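Stop buying fingers you can't afford to break

5 min read

I've been meaning to write this since February, when Omar Yammine and I had the same argument three times in one week and I lost it twice. The argument goes like this. Somebody has money for a robot hand. Do they buy the fancy one with all the fingers, or the boring one that opens and closes? Omar says fancy, always, because you can make a fancy hand act boring and you can't go the other way. And I used to nod along, because it sounds so sensible!

I don't nod along anymore. I think most small groups should put their money into the wrist camera and the cables first, and buy the cheapest hand that will hold the thing they need held. Yes, I know how that sounds coming from a person who has spent most of a year playing with five-figure fingers.

Let me tell you what a day of comparing hands is like, because the brochures make it look like a wine tasting. You bolt a hand on. You fight with the controller (ours is a Zedska, and it has moods). You pick a household job, something your aunt could do while on the phone. Then you do it over and over until you hate it. Roxana Bălan, who runs our trials, wanted 200 tries per hand on every task, and I talked her down to 22 for the first pass, and even that had me dreaming about bread.

Bread is a wonderful test, by the way. I'll defend bread against any foam cube in any lab. A foam cube forgives you. A slice of sandwich bread has a soft middle and a crust that gives way a bit late, and if you squeeze like you mean it you get a thumbprint, and if you don't you get bread on the floor. Then there's the toaster, with a slot that wants the slice straight, and a lever that wants an honest push. Soft thing, narrow hole, stiff lever, all within a foot of each other. I couldn't design a meaner little obstacle course if you paid me.

So what did I learn from it? Mostly that I was grading the wrong things. I came in with a score sheet that had grip force at the top, then speed, then how many joints you could drive on their own. Vasilică Bucur looked at it and asked where I'd put "can you see what you're doing." I hadn't put it anywhere. I had 12 rows on that sheet and vision wasn't one of them!

And it should have been the first row. A hand is big. When you mount a camera at the wrist, a good part of what it sees is the hand itself, and the bulkier the knuckles, the less table you get. You can have the most delicate fingertips in the world, but if the last couple of inches before contact happen behind a slab of black plastic, your lovely fingertips are guessing. The camera up on the head helps, sure, until an arm swings in front of it. You need both views, and you need to check both before you sign for anything. Ask the seller for the wrist view. Ask for it with the fingers open and with the fingers shut. The rep from Brorkia sent me a very pretty studio photo of the hand on a gray background when I asked, and I had to ask again.
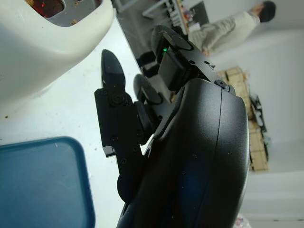

The wrist camera's view, mostly hand.

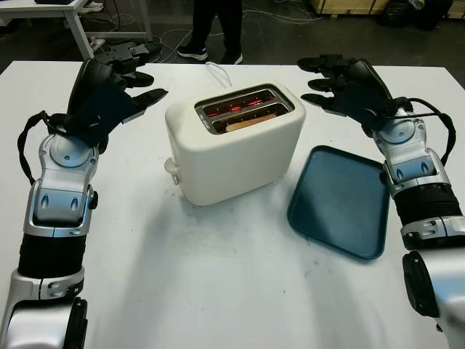 Okay, cables. I promised cables. Teodor Surdu has a theory that every robot project is a cable project wearing a hat, and I've stopped laughing at it. A cable that loops out from the wrist is fine on the bench and fine in the demo and then one day you ask for a twist you've never asked for before, and the loop catches on whatever's nearby. We've lost more afternoons to that than to any finger problem. Give the loop room. Then tie it down in a place you've thought about, and write down how far the wrist can turn before it pulls. It's dull work and it has saved me more money than any software update.

Now, to be fair to Omar (he'll read this). There are jobs where the fingers earn their price. Levers, knobs, anything where you want to pinch with two fingers and keep the others out of the way. Josée Lapointe has a setup at Dinness where they turn little valves all day, and she'd laugh me out of the building if I told her to use a two-jaw clamp. If your work is like hers, go buy the fingers, and buy a spare while you're at it.

But most of the people who write to me aren't turning valves. They want to pick up a thing, move it over, and put it down without crushing it. For that I'd take a plain gripper, a good close-up view and a controller that doesn't sulk, and I'd spend what's left on more hours of practice. If you get there and the plain gripper is really what's holding you back, great, now you know exactly what to ask for in the next one.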